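Barnton Shared Workshop
Two-Arm Bench Build: Progress Report to the Seddale Fund
Submitted 5/16/18

Summary

The project remains within its approved scope. Both arms are mounted, wired and running from the workshop's own bench. Of the grant of $3000, $262 remains unspent and is set aside for spare gripper fingers and cable.

Work this period

Assembly of the second arm was finished in April. Effort has since moved to the handling task agreed with the Fund, in which one arm holds a phone upright and the other brings a charging plug to its lower edge. The control software, known in the workshop as Huko, now addresses both arms from a single program.

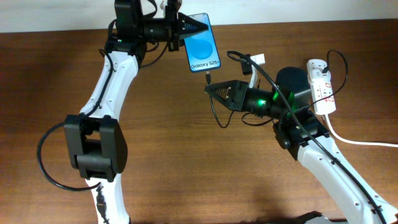
Why does the task need two arms?
A phone standing in a fixed cradle would need only one. The Fund asked for a method that works without a cradle, so the first arm has to do the holding.

Cable handling has taken more time than planned. The stiffness of the cable affects the angle of the plug, and the grip position must be set with care. The finger design follows the earlier Châu build, with a deeper ridge on the inner face. Members have logged 800 practice runs to date, and the records are available to the Fund on request.

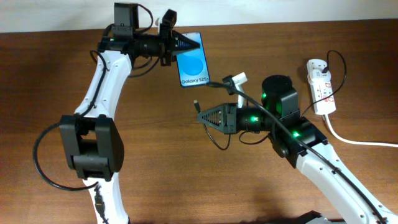 Phone held by the left arm, with the right gripper near its lower edge.

Next period

The workshop will shorten the cable runs along both arms and write up the wiring for other groups. Evening bench sessions will stay at 90 minutes. No change to the budget or the end date is requested.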